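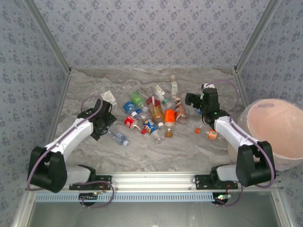
Bottle sorting is back at Mokelwood!

The plastics mornings start again on 27th January, in the long room behind the Bratgate entrance, and we would love to see as many of you there as can squeeze in. Last time we ran them, in August, we got through 2,263 bottles and small pots over the season, which beat what any of us had guessed (Mārtiņš Org had put his money on half that and has been very gracious in defeat).

If you haven't been before, it really is a lovely way to spend a morning. Everything gets tipped out in one heap and you just start wherever your hand lands. Drinks bottles go one way, shampoo and washing-up bottles another, and the little containers - yoghurt pots, pill tubs, the things travel-size hand cream comes in - have a crate of their own this year. They used to go in with everything else and then spend the rest of the day falling through the gaps.

A few things to know before you bring your bags along:

Please rinse. A quick swill is plenty, we don't need them sparkling, but milk left in a bottle over a fortnight makes itself known to the whole room.

Leave the caps on. I know we said the opposite last year! The firm that collects from us, Hubmann, now takes bottle and cap together, so there's no more picking blue and green lids out of the carpet.

Don't squash them. Flat bottles are harder to tell apart and they slide about in the crates. Bring them round and full of air, even if it does mean you look as though you're moving house on the number 9 bus.

Labels can stay where they are. If one is already peeling, by all means finish it off - very satisfying - but please don't sit at home soaking them.

We still can't take black plastic trays, plant pots or anything that has had paint or engine oil in it. Glass goes to the bank by the car park as usual.

Sigita Rozīte is setting aside the best clear bottles for the Luruvau garden, where they'll be cut down and used as covers for the early lettuces. She needs 48, all about the same size, with straight sides if possible. The big water bottles are ideal. If you've got some, hand them to her directly so they don't vanish into the heap. Last spring's covers lasted right through the frosts and the lettuces were gorgeous, so I'm very keen to see her get the full set.

We have 3 new sorting crates and plenty of gloves in medium and large, but hardly any small ones, so bring your own if you have dainty hands. Tea from half past ten, and there will be flapjack.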